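Notas para la charla: "La biografía de banda como género de ficción"
Olga Leiva, bloque de las 14

Empezar sin saludo largo. Leer en voz alta la biografía de Jutier tal como viene en el programa: "sonido fresco, influencias diversas, una energía única". Pausa. Preguntar si alguien sabe ya qué instrumentos tocan. Yo tampoco lo sé, y los he visto dos veces.

Comparar con la de Kekix. La escribió Sebastián Retamal, que también les lleva la prensa, y repite cuatro adjetivos de la anterior. Decir que me cuesta creer en la casualidad.
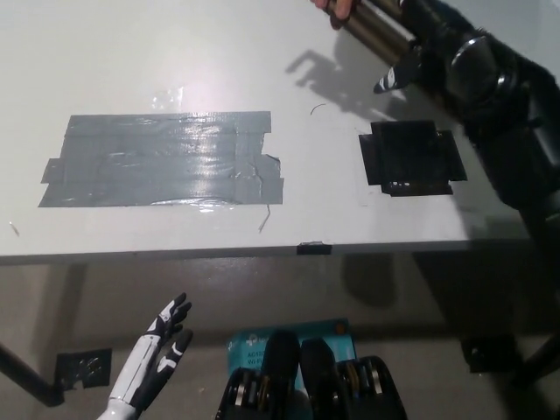

Las biografías se arman por capas: una frase del primer disco, otra del segundo, un elogio de radio sin fecha. Ivana Arancibia lo defiende y dice que así se conserva la historia del grupo. Lo dudo. Me recuerda a la cinta gris pegada en tiras superpuestas sobre la mesa blanca, con los bordes rasgados y arrugas a la vista. En la de Mai, cada parche contradice al de al lado.

Cifras de descargas: preguntar siempre quién contó y durante cuánto tiempo. Si hay protestas, ceder la palabra a Josefina Medina.

Cerrar con la maqueta de Gukum, sin presentarla. Dos minutos y bajar el volumen.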